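Setting the grasp point for long-stemmed objects in Timance

The default planner puts the grasp at the centroid of the mask. With a flower the bloom dominates the mask, so the stem swings on lift and the place check fails.

1. Open the Pastside profile and set grasp_region to bloom_base.
2. Set stem_clearance to 40 mm.
3. Add leaf to ignore_classes, then reload the planner.

Test with hydrangeas and stems laid towards the near edge:
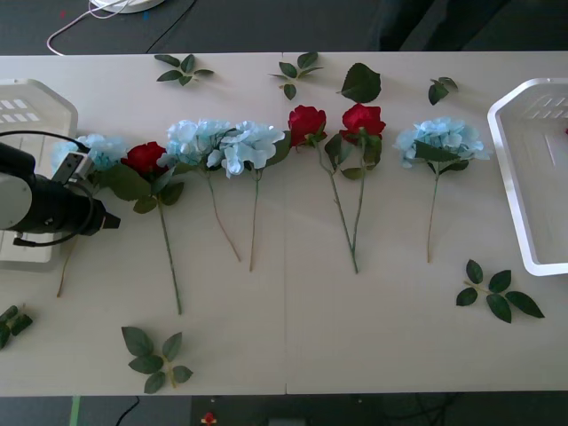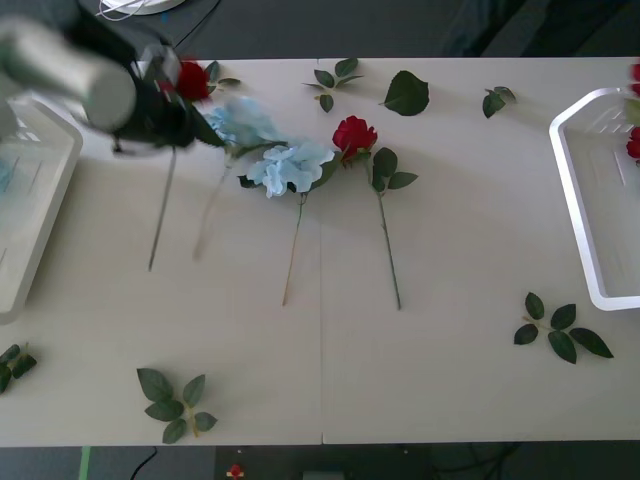
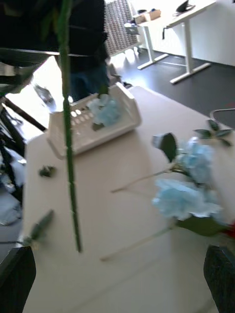 Meinecke replied that 40 mm was too little on his cell and the stem tip still caught the tray rim until he raised it and cut lift speed to 27 per cent. Change one value at a time and rerun the place check after each.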